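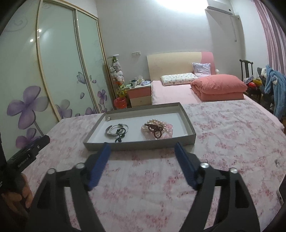
Figure 10.1 Bangles, a braided cord and beaded bracelets in a shallow box lid, between the fingers of a gripper.

Chapter 10
Planning for Things That Tangle

Welcome to my favorite chapter! So far our planner has handled blocks and mugs, things that keep their shape when you pick them up. Jewelry is much more fun. A bracelet bends, slides and hooks onto its neighbors, so the software has to guess what will come along with the piece it grabs.
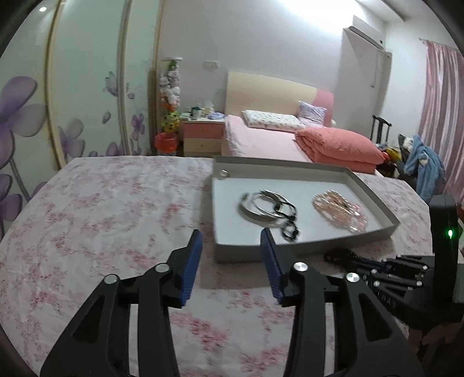

A grasp planner starts by deciding which pixels belong to which object. Shiny metal makes this tricky, and overlap makes it trickier still. Look at the two silver bangles, one leaning over the other, with a black cord draped against them: where would you split that region? In Section 10.2 we'll write a segmenter that keeps several answers alive at once, and then try it on the Giltport set (2,476 labeled grasps). Keep your code from Chapter 2 handy!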